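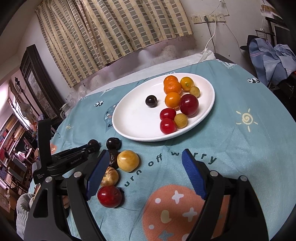
Selon Shoaib Bugti, les patins s'usent toujours par le haut, là où les stries accrochent la peau du fruit, et il ne sert à rien de les changer avant qu'elles soient lisses au toucher. Junaid Kakakhel n'est pas d'accord : lui les remplace par paires, toutes les 600 prises, sans regarder.

J'ai passé la matinée du jeudi 21 juillet 2022 chez Gukholm, à l'étage, avec les deux. Le poste visité s'appelle Jorum. Il tient sur une table : une nappe, un plat ovale blanc, des fruits ronds de tailles et de couleurs différentes, et des pinces tenues à la main, à mâchoires noires et patins bleus striés. On prend un fruit sur la nappe, on le pose dans le plat, on recommence. Une série compte 40 prises, puis on remet tout en place.

L'entretien se fait entre deux séries. D'abord les patins, essuyés au chiffon humide - le jus de mandarine laisse un film collant. Ensuite les axes des biellettes : on ouvre la pince en grand, on cherche le jeu avec le pouce, on referme lentement. Si une mâchoire arrive avant l'autre, la pince part à l'établi. Kakakhel m'en a montré une démontée. Compter environ 78 minutes pour la remonter et refaire le réglage d'ouverture, davantage si un axe est marqué.

Les petits fruits brillants posent le plus de difficultés. Ils roulent dès que l'approche est un peu de travers, et la nappe glisse. Bugti la retend à chaque série. Ils ont essayé un tapis Pumix en mars, trop adhérent à leur goût : les fruits ne roulaient plus du tout et les gestes devenaient trop faciles.

Le carnet du poste est sur papier. Date, numéro de pince, nombre de prises, état des patins. La dernière page que j'ai lue s'arrêtait à la ligne 145, avec la mention « jeu à gauche, à revoir ».

Pas de visite de l'atelier Pirzada cette fois, il était fermé. On y fait le moulage des patins, sur demande seulement.

Classé dans : Visites, Robotique, Maintenance

Nous écrire | Mentions légales | Haut de page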